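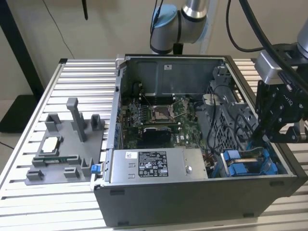
*An open desktop tower on the bench, CPU socket empty.*

I finally sold a little of my Plevik this week, after sitting on it since April! It touched $21 and I let 15 coins go (my sister Léonie Vasseur says I should've dumped all 92, but she says that about everything I own). The rest stays staked on Promotari for now. If it slides under $7 I'll probably buy some back, so don't take trading tips from me. Next issue: wallet fees, and why mine keep creeping up.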